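Apuntes de la asignatura Textiles del hogar: fibras, ligamentos y uso
Tema 4. El mantel y la tela de cuadros
Profesora: Banafsheh Salehi
Versión revisada, 17 de noviembre de 2022

Antes de empezar

Estos apuntes acompañan a la clase y no la sustituyen. Los he escrito para que ustedes puedan repasar los términos con calma. El español no es mi primera lengua, y por este motivo he intentado usar siempre la misma palabra para la misma cosa. Si encuentran un término distinto en otro manual, pregúntenme en la tutoría y lo comparamos.

4.1. Urdimbre y trama

Recordamos del tema anterior que todo tejido plano se compone de dos sistemas de hilos. Los hilos de urdimbre van a lo largo de la pieza y están tensos en el telar. Los hilos de trama cruzan de un orillo al otro. El orillo es el borde lateral de la tela, un poco más denso, que impide que la pieza se deshaga.

Cuando cada hilo de trama pasa por encima de un hilo de urdimbre y por debajo del siguiente, tenemos el ligamento llamado tafetán. Es el más sencillo y también el que tiene más puntos de cruce. En un mantel esto es una ventaja, porque la tela queda estable y no se deforma mucho cuando se tira de una esquina.

La sarga, en cambio, forma diagonales visibles. Cae mejor que el tafetán, pero en el uso de mesa se engancha con más facilidad si los hilos son gruesos.

4.2. Cómo se forma un cuadro

Hay que distinguir entre el cuadro tejido y el cuadro estampado. Esta diferencia cae en el examen casi todos los años.

En el cuadro tejido, los hilos se tiñen antes de entrar en el telar. El caso clásico es el vichy, con 2 colores, uno de ellos normalmente blanco. Donde se cruza color con color, el cuadro es intenso. Donde se cruza blanco con blanco, es claro. Donde se cruza un color con blanco aparece un tono medio, que no existe en ningún hilo y que solamente el ojo produce al mezclar. El dibujo se ve igual por el derecho y por el revés.

En el cuadro estampado, la tela se teje primero en un solo color y el dibujo se aplica después sobre una cara. El revés queda más pálido. Además, las líneas del dibujo pueden no seguir exactamente el hilo, y entonces el mantel parece torcido aunque esté bien cortado.

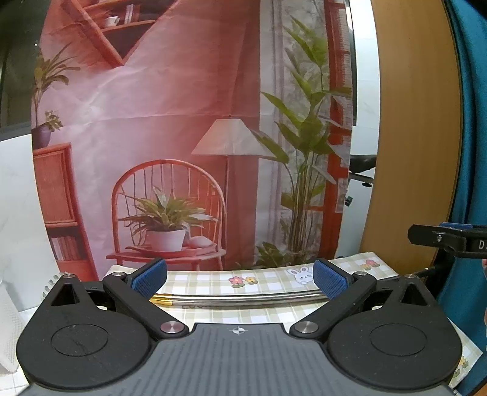

Para saber si un cuadro es tejido o estampado se saca un hilo del borde y se observa. Si el hilo es de un color uniforme en toda su longitud, el cuadro es tejido. Si cambia de color por tramos, en la mayoría de los casos es estampado. Con las telas plastificadas esta prueba no sirve, y es necesario mirar el soporte por el revés.

4.3. La escala del cuadro

El tamaño del cuadro modifica la manera en que percibimos la mesa. Un cuadro menudo, visto desde lejos, se funde en un tono casi liso. Un cuadro grande se mantiene separado y compite con la vajilla. Por eso en la colección Brimov, que vimos en clase con las muestras, el cuadro mayor se vendía para mesas de jardín y el menor para interiores.

También importa el corte. En un mantel bien hecho, el dobladillo termina al final de un cuadro entero o justo en su mitad, y lo hace de la misma manera en los cuatro lados. Revisen este punto cuando hagan la ficha de su muestra.

4.4. Fibras

Algodón. Absorbe bien los líquidos y soporta temperaturas altas en el lavado. Se arruga y puede encoger, sobre todo en el primer lavado.

Lino. Más resistente que el algodón cuando está mojado. Se arruga mucho, y a una parte de los clientes esto les gusta.

Poliéster. Casi no se arruga y seca rápido. Retiene las manchas de grasa con más fuerza que las fibras vegetales.

Mezclas. La etiqueta debe indicar el porcentaje de cada fibra. La muestra Priveck de nuestro archivo lleva 70 % de algodón y el resto de poliéster. La muestra Stisoris es 100 % algodón. Toquen las dos con los ojos cerrados antes de leer la etiqueta; la diferencia se nota más en el frío al tacto que en la suavidad.

4.5. Manchas y lavado

El vino y el café se tratan enseguida con agua fría, sin frotar. La grasa se cubre con un jabón neutro y se deja actuar. La cera se deja endurecer, se retira con una cuchara y el resto se absorbe con papel y plancha tibia.

Mi colega Reynaldo Evangelista, que imparte el módulo de tintes, insiste en una comprobación que yo también recomiendo: humedecer un trapo blanco y presionarlo sobre un cuadro de color oscuro. Si el trapo se mancha, la solidez del tinte en húmedo es mala y el mantel debe lavarse aparte.

4.6. Trabajo para entregar

Elijan una tela de cuadros de su casa o del archivo Alipour. Preparen una ficha de dos páginas con el ligamento, el tipo de cuadro, la fibra según la etiqueta, el estado del dobladillo y el resultado de la prueba del trapo. Peguen un recorte o, si la tela no se puede cortar, un dibujo del cuadro a tamaño natural. La ficha vale 8 puntos de la nota del bloque.

No acepto fichas sin la medida del cuadro. En mayo tuve que devolver bastantes por esta razón. La medida se toma de borde a borde del mismo color, sobre la tela plana y sin estirar.

Vocabulario del tema: urdimbre, trama, orillo, tafetán, sarga, vichy, dobladillo, solidez del tinte, revés.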